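Tredden Cell Safety Kit, second edition: review

Posted Jul 10, 2021

Short version: good binder, bad index, buy it if you run arms near people and have no written rules yet. Four stars from me. Long version follows, typed over lunch so forgive the spelling.

What you get. A ring binder, 52 laminated cards, a roll of floor tape, a wall chart. Cards are split by job: setup, reach, hands, cables, stopping, handover, logging. One rule per card, big type, a line at the bottom for initials. No theory. Paid full price, Alstead shipped it in 7 days.

We do household pick and place. Shoes on racks, mostly, two arms, five-fingered hands. Not a factory cell, no fence, and most rule books assume a fence. This one has a section for open rooms. That sold me.

Reach cards are the best part. Mark the far limit of the arm, then add a margin, then tape it. Park the arm you aren't using low before the other one goes in. Fingers open on approach. Simple stuff but we had it in three different emails before and now its on the wall.
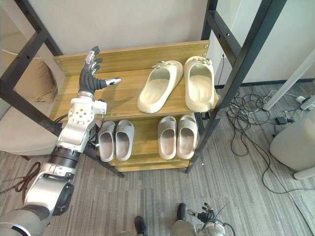 Do the cards replace a proper risk assessment?
They don't, and the first page says so in bold. You still have to do your own assessment for your own room and your own arms. The cards are for the daily habits after that.

Cable section: strict. Power leads off the walking side, slack coiled and tied, adapters not left lying on the floor. We fail this one a lot. It took 15 minutes to do the whole check the first time, less now. Worth it, I think, though the card wants a signature per shift and that is too much for a small team. We sign once a day.

Stop button cards are fine. Same as what everybody does. Test before the first run, test after any move of the base, write it down. One person on the button, and that person does nothing else. Good rule. Hard to stick to when you're short on people.

Task cards were a surprise. Set the object layout before you power the arm, write it on the log, don't lean in to fix a crooked shoe while it's live. Pairs stay together, toes noted as placed. I'd skipped that sort of thing in our own rules and the logs were a mess becuase of it.

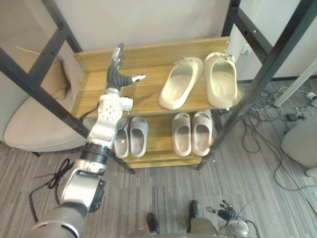
Reaching for the top shelf, other hand kept low.

Gripes. The index is by card number only, so finding anything means flipping. Floor tape doesn't hold on carpet, at all, we bought our own. Wall chart uses different words from the cards in two places (hold vs. pause) and new folks asked which one counts. The Kennedy add-on pack for mobile bases costs extra and is only 7 cards, skip unless you have wheels.

Compared with the Tostbridge booklet: that one reads better, more detail on force limits, but it's a booklet. Lives in a drawer. The Tredden cards get used.

Would buy again. Fix the index please.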